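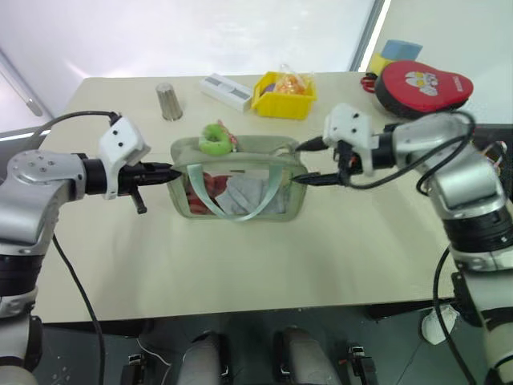 One reader of the June issue wrote in that a clear-front bag is the only kind worth packing for a day out, as it saves tipping everything onto the table to find one pair of socks. Several of you agreed, so the Clerkton swap shelf now has a section for them.

Folded clothes go in first, flat against the front panel - small toys can sit at the rim. Please check the strap handle before you donate a bag, and empty it fully. We took in 19 bags at the last swap and still have 7 on the shelf. Drop-off is at the Larkska entrance until noon.

August 4, 2024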